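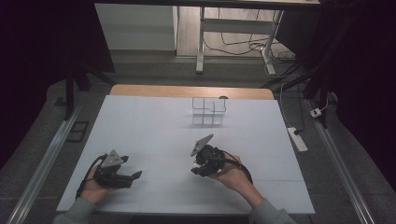 Notes from a first season of coaching girls' volleyball

Amparo Bedoya
Posted in December, 9:40 pm

1/ The fall season is done, so I'm writing down what I learned coaching the 13-and-under team at the Grarimham rec center. I played in high school and a little after. I had never coached anyone before this.

2/ We had 13 players on the roster. That is a lot for one court. Six play, and the rest stand on the side getting cold. If I did it again I would ask for a second net from week one, even a bad one.

3/ Most of our points, for and against, came from serves. At this age a team that gets the ball over the net wins. I spent the first three practices on hitting and I'd like them back.

4/ What worked for serving: everybody serves at the start of practice and again at the end, when their arms are tired. We set a team goal of 100 good serves a night. The first night we got to 43 before the gym closed.

5/ By the middle of October we were hitting the 100 with time left over. The girls kept the tally on the whiteboard and they were strict with each other about foot faults, stricter than I was.

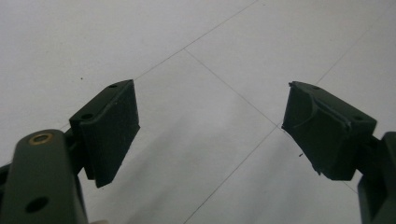 6/ Underhand serves are fine. I had two parents ask when their daughters would "move up" to overhand. My answer was when she can put eight of ten underhand in the court and she wants to. One of them never switched and she was our best server in the last match.

7/ Passing is harder to teach. I talked too much about arms. The thing that helped was feet - get there, stop, then pass. I started tossing balls short on purpose and not letting them use their hands at all, just run and let it bounce between their shoes. They thought it was silly but their passing got better.

8/ Our record was four wins and six losses. We lost twice to Vukero, who were taller and also better organized. Their coach rotated everyone evenly and still beat us, so I can't blame the playing time rule.

9/ About that rule. Our league says every player has to be in for at least one full set per match. I wrote the lineups the night before on index cards. When I tried to do it in my head during the Iyamu match I left a kid out until the third set. She didn't say anything. Her older sister did, in the parking lot, and she was right.

10/ Index cards after that, every match. One card per set, names in rotation order, starting server circled.

11/ Practice plans: I wrote 90 minutes of drills for a 75-minute slot every time. Half of what I planned in September never got used. Four drills is enough. Water, a short scrimmage, done.

12/ The scrimmage has to happen. I skipped it once to work on serve receive and the whole mood of the gym went flat. They come to play. I can get a lot of teaching into ten minutes of a real game if I stop it only once or twice.

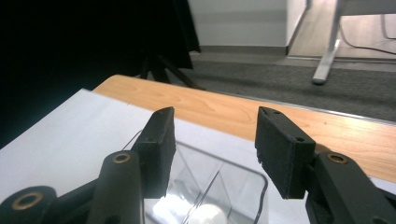 13/ Calling the ball was our biggest problem all year. Two kids would look at each other and it would drop between them. I made it a rule in practice that a silent pass doesn't count, even a perfect one. It was loud in there by November.

14/ Knee pads. Buy them a size smaller than you think. Half of ours slid down to the ankles in the first set. The team bought its spares from the box at the front desk and most of those were adult mediums.

15/ The end-of-season tournament was at the Preverent gym, three courts side by side with no curtains. Balls rolled through all day and the refs stopped play constantly. We went out in the second round, 25-21, 25-23. Close enough that they were mad about it, and in September they would not have been mad.

16/ I got the timeouts wrong. I saved both of mine in the first set and lost with both in my pocket. Other coaches call one as soon as the other team gets four points in a row on serve. I'm going to do that.

17/ Parents were mostly easy. I sent one message a week with the match time, the gym and which shirt to wear. The week I forgot to say which shirt, we had both colors and played in borrowed pinnies.

18/ Spring signups open after the break. Nine of the girls have told me they're coming back, and two are moving up an age group. I said yes to coaching again. I need a whistle that works and someone to keep score who isn't also me.

19/ If you coach this age and have a good drill for transition - going from defense to offense without everyone standing still to watch the ball - please send it. That's the one I never figured out.

Last updated: December, 10:15 pm

This site uses cookies to remember your settings. By continuing to browse you accept our use of cookies.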